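Cloth demos, second batch

Spent the afternoon teleoperating the arm for the Cosgrove task, which is a red cloth on a crinkled silver surface. The wrist view is all the operator gets, so glare between the fingers matters more than I had planned for.

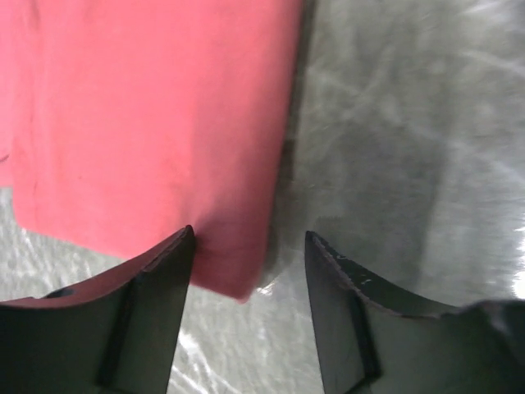
How many demonstrations does one task need? For our policy, some 287 before the results stop shifting from one training run to the next.

I logged nine aborted attempts, most of them from closing before the second finger was over fabric. Nuanchan Paisan suggested slowing the leader arm near contact — a gain change in Prirkonar, two lines. Aborts stay in the set with a flag. I still need to resample the January episodes, which were recorded at a different rate.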